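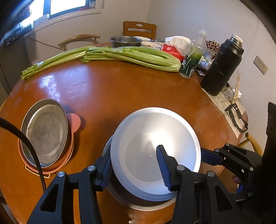 About Cudamgate

Cudamgate is a residential real estate brokerage. We sell houses, townhouses and condos in Clivora and the towns on either side of it, and we work for both buyers and sellers, though never for both on the same sale. If you are our seller and another one of our clients wants your house, we refer that buyer to an outside agent and tell you both in writing.

The company was started by Milagros Arango, who is still the broker of record. She had worked for a national franchise before that and wanted an office where the person who takes the listing is the person who answers the phone until closing. That is still how we work. You get one agent. If your agent is on vacation or out sick, Milagros covers the file herself.

We have closed 1,552 sales. Most have been what the trade calls ordinary homes: three bedrooms, one or two baths, a garage, a yard that needs some work. We also handle a few larger properties each year on the hill side of Nurnora Road, and from time to time one of those belongs to a person whose name is in the news. We don't advertise who our clients are. You will not find a list of them on this site, and our agents sign an agreement not to discuss them. The same agreement covers everyone who buys or sells through us.

What we do for sellers

We begin with a visit, which usually takes an hour. The agent walks through the house, checks the age of the roof, furnace and water heater, and asks for any permits you have on file. After that you receive a written price opinion with the recent sales it was based on. We try to use sales within the last six months. When there aren't enough of them, the opinion says so and gives a wider range.

You are free to take the price opinion to another brokerage. Plenty of people do, and some come back.

If you decide to list, we write the description, arrange the photographs and measure the rooms. We measure every room ourselves and don't copy square footage from an old listing. Over the years we have found enough errors in old listings to make this worth an extra afternoon. Additions built without a permit are noted as such and left out of the total.

Staging is optional. We keep a small stock of furniture, lamps and tableware in our storage unit and lend it at no charge for the first 20 days a house is on the market. For anything larger, such as a vacant home with four or five bedrooms, we hire an outside stager and you approve the quote first.

Open houses are held when the seller wants them. Many of our sellers would prefer private showings, and we have not seen much difference in the final price either way. The exception is the Ríos neighborhood, where people walk over from nearby streets and an open house tends to bring in real buyers.

What we do for buyers

We ask buyers to talk to a lender before we start showing homes. It doesn't have to be one we know. We don't own a mortgage company or a title company, and we don't receive referral fees from either.

Once you have a letter from the lender, your agent sets up a search and sends you new listings each morning. We will tell you if we think a house is overpriced, and we will tell you about the drainage on the lower streets in Clivora even if you love the kitchen. Before you make an offer, we pull the permit history and the last three sales of the property — in older parts of town these records are on paper and can take a couple of days.

We attend every inspection. We do not recommend skipping one, and if you choose to skip it we will ask you to sign a form confirming that we advised against it.

Fees

Our commission is set out on the first page of the listing agreement, along with what it covers. There is no separate marketing fee. If your home doesn't sell and the agreement runs out, you owe us nothing. Sellers who end the agreement early pay only for services already ordered from outside companies, such as a land survey or a stager.

Buyers should ask their agent how he or she will be paid before signing anything. We go over this at the first meeting and put it in writing.

Our people and our office

We have 18 licensed agents. Most of them live in the area they cover. New agents spend their first year working alongside a senior agent and don't carry their own listings until Milagros has signed off on their contracts work.

The office is on the ground floor of the old feed store in Clivora, with parking at the back. The front step is high, so please use the side door if you have a stroller or a wheelchair. Walk-ins are welcome on weekday mornings. In the afternoon most of us are out at showings and it is better to call first.

Every October we hold a free evening class for first-time buyers. It covers credit, deposits, inspections and closing costs, and there is time for questions at the end. You don't need to be a client to come, and we don't collect phone numbers at the door.

Complaints

If something has gone wrong with your sale or purchase, write to Milagros Arango at the office address. She reads these letters herself and will reply within a week. You also have the right to contact the state licensing board at any time, and we can give you the form.

Related pages

Current listings
Recently sold in Clivora
How we prepare a price opinion
First-time buyer class: sign up
Selling a home you inherited
Nurnora Road: what buyers should know
Working at Cudamgate
Contact the office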